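Resoling the Harb loafers, part two

The welt on the left shoe had lifted along the outside edge, from the ball of the foot to just short of the toe. I left it until March because the gap was under a millimeter and the shoe still kept its shape. By then the stitching had gone too, and glue alone will not hold a welt that has lost its thread.

Asmaa Kettani at the repair counter in Brasdale quoted me for a full resole on both shoes. I asked for leather again, 5 mm, with a rubber half sole on top. A leather sole by itself gives a slimmer edge, and on a loafer the edge is most of what people notice from the side. The half sole adds thickness at the front and lowers the effective heel by the same amount. Mine came back with 2 mm of rubber, and the change in pitch is small enough that I stopped feeling it after a few days.

The heel stack was kept. Only the top piece was replaced.
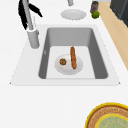
A plate in the sink, two pieces of food still on it.

Conditioning comes next, and I have changed my mind on it. I used to put cream on every week. With the Harb calf this left the vamp soft and slightly tacky, and the creases across the toes got deeper. Now I brush after each wear and use cream after every ten or so. The color has evened out. The left toe is still a shade darker than the right, from an old application of wax that I never fully stripped.

For comparison, the Jada pair I bought the same season has a cemented sole. It was cheaper by 200 and it looked nearly identical in the box. The upper has held up well. The sole has worn through at the toe, and the shop will glue on a new unit but will not stitch one, as there is no welt to stitch to. I will wear them until they leak.

Some notes on fit, for those who asked after part one. The Harb last is long and narrow with a low instep. I take a half size down from my Plollside boots and wear thin socks. New insoles went in with the resole, and they took up more room than I expected, so the first week was tight over the joint of the big toe. Cedar trees overnight helped a little. Wearing them around the apartment helped more.

I have logged 104 wears on the pair so far, counting from the first day out of the box. My target is 500 before the uppers give out, with a resole whenever the leather under the half sole starts to show. The brown belt that went with them has cracked at the third hole and will be its own post.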